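Legendas dessincronizadas em ficheiro de longa-metragem: atraso constante ou progressivo?

Fórum > Cinema em casa > Reprodução e legendas

Tenho uma cópia digital de um drama policial, Milovgate, que passou numa mostra em novembro. O ficheiro veio sem legendas em português e arranjei um .srt à parte. No início está tudo certo, mas o desfasamento vai crescendo e no final as falas aparecem minutos antes de serem ditas. Já tentei o ajuste manual do leitor. Acerto uma cena e, meia hora depois, está errada outra vez. O filme depende muito do diálogo (o interrogatório do segundo ato é quase todo em plano fixo) e assim não se consegue acompanhar.
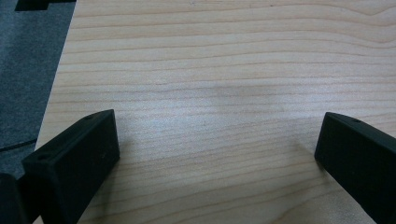
Vasylyna Hutsuliak

Dados que podem ser úteis: o vídeo está a 24 fotogramas por segundo segundo o leitor, o .srt não indica nada. Codificação UTF-8, acentos corretos. Não quero recodificar o vídeo, só corrigir o texto. Há forma de fazer isto sem mexer linha a linha?

2 respostas

Burkora

O que descreves é diferença de cadência. Se fosse um corte distinto, o erro saltava de repente num ponto e mantinha-se constante daí em diante. Se cresce de forma contínua, as legendas foram temporizadas para uma versão a 25 fotogramas por segundo (transferência PAL, acelerada) e tu tens a versão a 24. O filme acelerado acaba mais cedo, logo as legendas adiantam-se em relação à tua cópia.

O ajuste manual do leitor soma ou subtrai um valor fixo a todas as entradas. Neste caso é preciso multiplicar. Procedimento em qualquer editor de legendas:

Abrir o .srt e guardar uma cópia com outro nome.
Escolher a função de alterar a taxa de fotogramas, origem 25, destino 24.
Verificar a primeira fala e a última.
Se ambas estiverem desviadas pelo mesmo valor, aplicar então um deslocamento fixo.

Se o editor não tiver essa função, procura a sincronização por dois pontos. Indicas o tempo correto de uma fala do início e de uma do fim e o programa interpola o resto. Convém escolher falas curtas com entrada nítida. As primeiras palavras depois de um silêncio servem bem, as sobreposições de vozes não.

Atenção a um detalhe: alguns leitores mostram 24 quando o valor real é 23,976. Num filme longo a diferença nota-se, por isso confirma nas propriedades do ficheiro antes de converter.
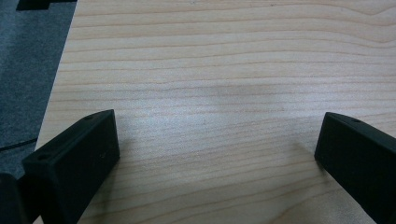 Resposta de Bognár

A explicação anterior está certa quanto à cadência, mas há uma segunda hipótese a excluir. Algumas cópias de mostra trazem os logótipos das produtoras no início e as comerciais não. Isso dá um desvio fixo que se junta ao progressivo. Testa a fala mais próxima do minuto 5 e outra perto do minuto 60. Se, depois da conversão, sobrar o mesmo erro nas duas, é o bloco inicial e resolve-se com o deslocamento.

Quanto à tradução em si, se for a que circula assinada por Dustico, tem outro problema. A entrada 214 junta duas falas de personagens diferentes sem travessão, e na cena do interrogatório fica a parecer que é o inspetor a confessar. Corrigi à mão. Também há linhas com mais de 32 caracteres partidas a meio do sintagma, o que não impede a leitura mas cansa.

Eu usei os dois pontos e ficou bem à primeira.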